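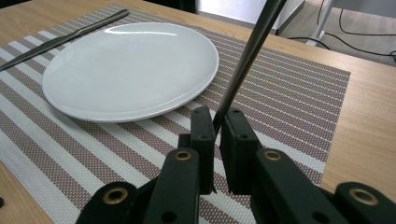

Fatima Obi told us that her family never set a time for Saturday lunch, and that everyone still knew when to turn up. We heard versions of this remark again and again in Barance, and it changed how we came to think about shared meals. Our first coding scheme treated lateness as a break in routine. The households themselves saw it as part of the routine – a loose hour in which people drifted in, talked, and picked at bread.

Figure 3. A round white plate on a striped woven placemat.

4.2 Waiting as part of the meal

We collected 305 meal diaries from 51 households, and the entries on waiting turned out to be the richest in the whole set! Writers who gave the food a single line would fill half a page on who was on the way and what was said in the meantime. Lykkegaard's interviews in Lauritsen show the same pattern, although there the talk moved to the kitchen and the cook was rarely left alone.

Table setting marked the start of this period in both towns. Once the plates were out, children stopped asking for snacks, and phone calls were kept short. Two diary keepers wrote "lunch" against the time the table was laid and left the time of eating blank. We kept their entries as written and return to them in Section 5, where we compare weekday suppers.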